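Open day at Lemeck, 14/04/2019

Lemeck opened its workshop to visitors on Sunday and I went along with Ljubica Dumitrescu, who works on packing lines and wanted to see how tasks are taught by hand. Entry was free but you had to sign up. They had 100 places and all of them went.

Ankica Softić gave the introduction. Her group collects demonstrations in two ways. In the first, an operator drives an arm by remote control from a desk. In the second there is no arm at all. You hold a gripper, do the task yourself, and a camera on the gripper records it. She said the second way is quicker to learn and they now use it for most table work, such as clearing cups.

After the talk we were let onto the main floor, a big open room with a brick wall down one side and a balcony and stairs above. Each group got a turn with the hand-held gripper near the marble-patterned table, where there were flowers in a glass vase and a few cups.

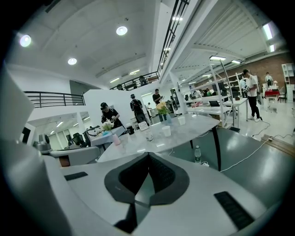 Trying it out

We had four minutes each. The tool was heavier than I expected and my first two grasps were too high on the cup. Ankica's advice was to slow down before closing the fingers and not to twist the wrist. Ljubica did better than I did.

A single task needs over 1,000 recordings before they train on it. The cup task has 2,000. Bad ones are kept but marked.

I also tried the remote control station. There is a short delay, and I kept overshooting. I would want a full afternoon on it before judging.

The next open day is in July. Sign up early, and ask for a morning group if you want more time with the tools.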